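How a Robot Learns to Pick Things Up

A robot does not know how to hold a spoon. Someone has to show it. At the Jurkavum lab, Märta Brekke and her team do this with a gripper they carry by hand. It has two fingers and a camera.

A person picks up a cup with the gripper and sets it down. The camera records it. Then they do it again — up to 200 times for one job. A computer studies the recordings and looks for what the good tries have in common.

The team recorded 291 tries at picking up a sponge. With only 70 of them to learn from, the robot often missed. With all 291, it missed much less.

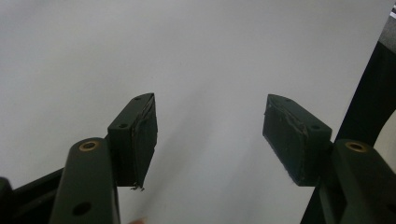 The fingers have soft pads so that things do not slip. Pads wear down with use, and a worn pad can change how a thing is held — so the team writes down which pads were on for each try.

Comments (3)

Zeltano: Can it pick up an egg?

Stavel: My class read this today. We liked the sponge part.

magnusson3: How long does one try take?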